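Sumstead opens its second box berth

Our new berth at Sumstead is in business! The first ship to use it, the Evholm, tied up on Thursday just after 6 a.m. with 450 containers to come off, and the last of them was on the quay before the evening shift went home. We've been waiting on this one for a long time (anyone who sat through the dredging updates knows how long), and it was a real pleasure to see a ship alongside at last.

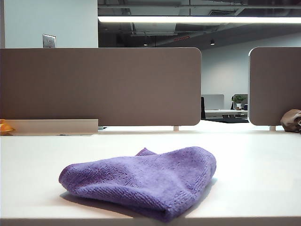
The berth can take vessels of up to 4000 TEU at any state of the tide, so captains no longer have to wait out at the anchorage for high water. Arvo Mäkelä and the pilots ran the approach 12 times on the simulator before the real thing, and he tells us the turn off the breakwater felt easier than it did on screen. Great work from the tug crews too, who had a stiff crosswind to deal with. 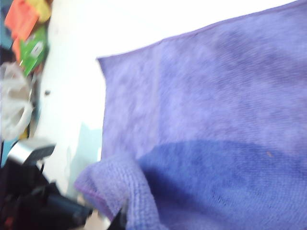

What changes for truckers

Gate 7 is now the entrance for all boxes going to or from the new berth. Please book your slot the evening before and have your release number ready. Annelies Thaler's team is at the gate office from 5 a.m. and will happily sort out bookings made under the old berth code – there were quite a few this week!

The next caller is the Leitner, due in September with reefers for the cold store. Kilian Aebischer is still looking for two more people for the plug-in crew, so if you have your reefer ticket and like early mornings, give him a call.
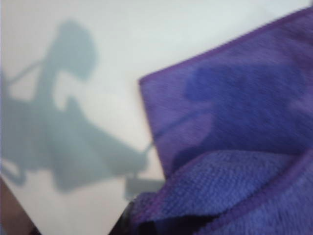

Purple microfiber cloth on a white surface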